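4.3 Recording a demonstration by remote control

This section covers recording a task while the operator drives both arms from the Zeltia control station. For hand guiding with the arms in free-drive mode, see section 4.4.

Before you start

The work table has to be in its final position. The tape markers on the tabletop are start references for the objects in the task, and a marker that has been moved between sessions makes the earlier recordings useless for training. Lay markers flat on the white surface and press the ends down. Overlapping strips are fine.

Two people are needed for the first session: one at the control station and one within reach of the stop button.

1. Switch on the control station and wait for both arm lights to turn steady green.

2. Open Millon and choose New Task. Enter the task name and the operator's initials. Do not use spaces in the task name.

3. Put on the gloves and hold your hands open, fingers spread, until the screen shows Hands Matched. If only one hand matches, take off the other glove and repeat this step.

4. Raise the left hand clear of the table edge and check the head view. The gray patch should be on the left of the tabletop and the black square to the right of center. The right arm may cover part of the black square at this point.

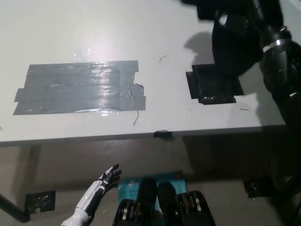 5. Move the right arm back until the whole black square shows in the head view, then press the left pedal to set the start pose.

Caution: Keep the forearms above table height when moving sideways. The software does not know where the front edge of the table is.

6. Press the right pedal to begin recording. Carry out the task at an even speed and pause for 2 seconds at the end - the pause is used to find the end of the run.

7. Press the right pedal again to stop. Choose Keep or Discard.

8. Return the objects to their markers and repeat from step 6. Plan on 100 kept runs for a new task.

Note: Millon saves to the local drive and copies to the Dristitz server after every 9 kept runs. Do not close the lid of the laptop during a copy.

If the head view freezes, release both pedals and press Stop. Runs marked Keep before the freeze are not lost. Questions about task names and server space go to Unnur Blöndal.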